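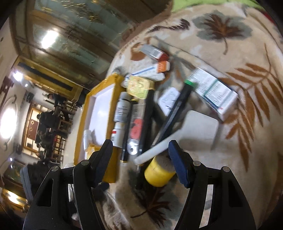 A few bits and pieces on the carpet, leaf pattern and all.

Rillville's rummy night has changed its rules, and I've been asked by so many people what on earth is going on that I thought I'd better write it all down in one place. I play there myself (badly, mostly), so you're getting this from someone who was in the room when it was announced and who said a rude word under her breath.

The short version is that from August the Rillville Rummy League drops the old house rules and goes over to what everyone is calling the Chraibi rules, after the Chraibi café where they were first written out. The first player to reach 1,000 points no longer wins on the spot. You play the round to the end, everybody's cards are totted up, and the highest score takes the game. If you've got 1,000 and the woman across from you has 1,060, hard luck, she's won.

I can hear some of you saying that's how you've always played at home. Well, yes, me too! My gran would have had something to say to anyone who jumped up and claimed the game with half a hand still to go. But Rillville has done it the other way for as long as the league has existed, and people had built their whole way of playing around it. Marcelle Roussel, who has won the thing more often than anyone else still playing, was known for sitting quietly on 950-odd and then slapping down a little run of hearts to get over the line. No fuss, coat on, home before the last bus.

She won't be able to do that now, and she isn't thrilled. "I've got nothing against the new way," she told me, "but I'd have liked to be asked before it was typed up." I think that's fair. The notice went up next to the tea urn at seven in the evening and the first most of us knew of it was a crowd forming.

So why change? It goes back to a game last winter between Geetha Shenoy and Relu Marinescu, which you may have heard about even if you've never set foot in the place. Geetha went out with a score of 1,005. Relu was holding what would have been an enormous lay-down, and he was sure it was his turn, as the player between them had drawn and then put the card back. There was a long argument about whether putting a card back counts as a turn. The old rules had nothing to say about it. They were two sides of a sheet of paper, and one side was mostly about biscuits.

It was settled in Geetha's favour in the end, and Relu shook hands on it, but it left a bit of a sour taste. Usha Panicker, who runs the league and does the draw, said she'd have something better by the summer. She's been as good as her word. The new sheet says that a card drawn is a card kept, and that your turn ends when you discard and at no other time. If you draw from the pile by mistake when you meant to take the discard, you're stuck with it.

There's more. Jokers are worth 15 when you lay them down, same as before, but being caught with one in your hand at the end now costs you 25. I like this one a lot. There's always been a type of player who hoards jokers (you know who you are) and holds up the game for ages waiting for the perfect moment, and this should hurry them along nicely. Usha says it was the most popular change when she tried it on the Chraibi lot, and that the average game got a good bit shorter.

You can also swap a joker out of somebody else's meld if you're holding the card it stands for. That's normal in plenty of other places but it was banned at Rillville, and I've never met a soul who could tell me why. Malathi Shetty thinks it was to stop people leaning across the table and knocking over drinks. She's played there since the beginning, so she may well be right.

The bit that has caused the most grumbling is the one about picking up from the discard pile. Under the old rules you could take any card you fancied from it so long as you took everything on top as well, and you could then keep the lot in your hand. From August, the card you're reaching for has to be laid down straight away, in that same turn. You can still keep the rest. It stops people scooping up half the pack on a whim, but it does take away one of the fun, silly things about the game, and I'll miss it. My best ever score, 1,286, came off the back of a mad pick-up of 9 cards that I had no business taking, and I've bored people with that story ever since. I suppose it'll stand as my record for good now.

Geetha isn't bothered. She said the pick-up rule makes you think harder about what you're throwing away, as you know the next player can only take it if they've got a use for it. Relu's view was that he'd give it a season and see. I asked him whether he felt the winter game had been put right and he laughed and asked for his tea.

A few practical things for anyone planning to come along. Games still start at half past seven and it's still two packs shuffled together, jokers left in. Tables of four where possible, three if the numbers don't work, and never five, after what happened when we tried five. You don't need to bring your own cards. Scoring is on paper, one scorer at each table, and the scorer has to read the totals out loud after every round. That last part is new as well. Usha would like people to query a score there and then, and once the next hand has been dealt, the total stands.

There was talk of scoring on a phone, with an app called Zurby that one of the younger players uses, and we had a go with it for an evening. It was quick, I'll give it that, but half the table couldn't see the screen and the other half kept asking what it said. Paper won easily when it was put to a show of hands. If you want to keep your own tally on your phone as well, go ahead, but the paper sheet is the one that counts.

Newcomers get a practice hand before their first proper game, with somebody sitting beside them to help. I'd really encourage you to take it, even if you've played for years, as the pick-up rule catches everyone out. I did the practice evening last month and twice took a card I couldn't lay down. Malathi made me put it back both times, very kindly, and then beat me by a mile.

The first match under the new rules will be a friendly against the Erkel players, who come over every summer and usually go home with the cup. They've played a version of these rules for years, so I don't fancy our chances much! It used to be that the visitors had to adapt to us, and there were always one or two of them sitting there with a full hand and a baffled look while Marcelle put her coat on. This time we'll be the ones checking the sheet. Still, they've promised to bring their lemon cake, and a few of our lot have been meeting up to practise at the Chraibi café in the afternoons.

Marcelle has been at those, by the way, every single one. I sat down opposite her for a game and she was well behind going into the last round, then swapped a joker out of my own run of spades, used it to finish a set of kings and went out. She looked quite pleased about it. I was left with two queens and a joker in my hand, so that was 45 off my score.

Copies of the new sheet are by the tea urn, and Usha has spares if they run out. It's 2 pages now, and the biscuit rota has been moved to the noticeboard.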